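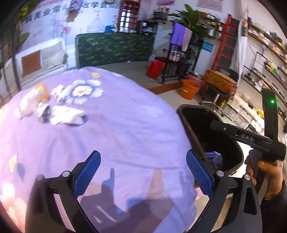 What's in the Nevgate supply diaries dataset?

Typed-up entries from the notebooks of a small supply depot that kept trucks and mules moving during the Burma campaign of World War II, one row per entry, with the date, the place, the goods and whatever else the clerk felt like writing down.

Search this site
Go

Where it came from

I'm Sajib Barua, and I typed nearly all of this at my kitchen table over two winters. The notebooks belong to the Debnath family, who had kept them in a trunk and were kind enough to let me borrow them a few at a time. There are 41 in all. Most are in English, a handful switch to Bengali halfway down a page (my favorites, because that's where the complaining happens!), and one is mostly sums.

The depot goes by Nevgate in the notebooks. I've never found that name on a printed map, so please don't go hunting for coordinates in the data – I left them out on purpose.

What you get

entries.csv is the main table, 3000 rows, sorted by notebook and then by page. The columns are notebook, page, date_written, date_clean, place, goods, quantity, unit, remark.

places.csv matches the clerks' spellings to one spelling I picked. Brarkach shows up with a C, with a K, and once with what I swear is a drawing of a fish.

notes.txt is me thinking out loud about pages I found hard. It's messy, sorry.

So 3 files, all plain UTF-8, commas for separators, quotes around anything with a comma inside. 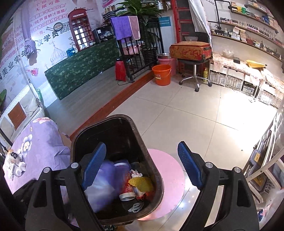
Dates

The clerks wrote day first, then month, and often skipped the year. I filled in date_clean only when the entries before and after pinned it down. For 37 rows I couldn't do that, and those cells are blank. Please leave them blank if you pass the file on! An earlier copy went around with August guessed in for a whole run of them and I'm still getting email about it.

Units

Oh boy. Rice is in maunds or bags, fuel is in tins or drums, and mule feed is in whatever was handy. I did not convert anything. A "bag" in one notebook may not be the same bag in the next, so adding up that column will give you a number but I wouldn't put it in a paper.

Remarks

I kept spelling and punctuation as written. Square brackets are mine, and [?] means I could read the word one of two ways and picked the likelier one. Names of private people are cut down to initials, which the family asked for.

What it's good for

It's fun for following what moved through one depot from week to week, and people have used it for teaching handwriting transcription. It can't tell you much about the fighting. The clerks heard about battles late and secondhand, and one of them was plainly more worried about a missing kettle.

Nutodier

Nutodier is the little script I used to check page order. You don't need it to open anything, but it's in the tools folder if you want to rerun the checks. It complains about notebook 12 every time – ignore it, two pages were bound backwards.

Fixes

If you spot a misreading, send me the notebook and page and what you think it says. I read everything, slowly.

Last updated 28 August 2026

Filed under: Military history, Burma campaign, Diaries and logs, Open data

Contact | © Sajib Barua | Back to top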